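### 3.2 毛足のある布の手触り語と洗濯習慣

本節では、家庭で日常的に使われる布を人々がどのような言葉で語るかを扱う。調査地Dindbridgeで得た自由記述は388件にのぼり、そのうち149件が「ふわふわ」に類する語を含んでいた。予想をはるかに超える豊かさで、読み込む作業は実に楽しかった!とりわけ両面で色の異なる厚手の布については、面ごとに別の語を当てる回答者が多く、表裏の呼び分けそのものが語彙を育てている様子がうかがえる(図4)。

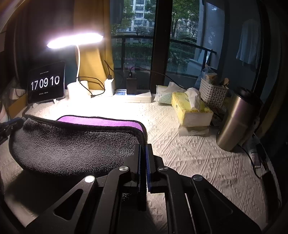

面白いのは、洗濯の頻度と語の選び方に結びつきが見られた点である。週に何度も洗う世帯では「へたる」「寝る」といった毛並みの変化を表す動詞が目立ち、たまにしか洗わない世帯では形容詞が中心となった。InskipとOakleyによる聞き取りでも同じ傾向が現れ、ある回答者は毛並みの説明だけで8つの動詞を使い分けた。方言形も6種あり、いずれも既存の語彙集には載っていない。

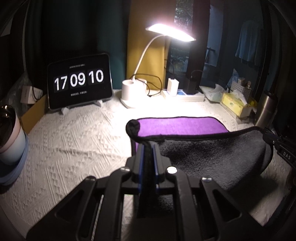
縁の仕上げに関する語は、これに比べると乏しい。パイピングを「ふち」と呼ぶ人が大半で、専門語の浸透はごく限られていた。ただし裁縫経験者の間では「玉縁」が今も生きており、世代を越えて受け継がれた例も確認できた。この語の分布は次節で年齢層別に詳しく検討する。

図4 表裏で色の異なる厚手の布。縁は黒。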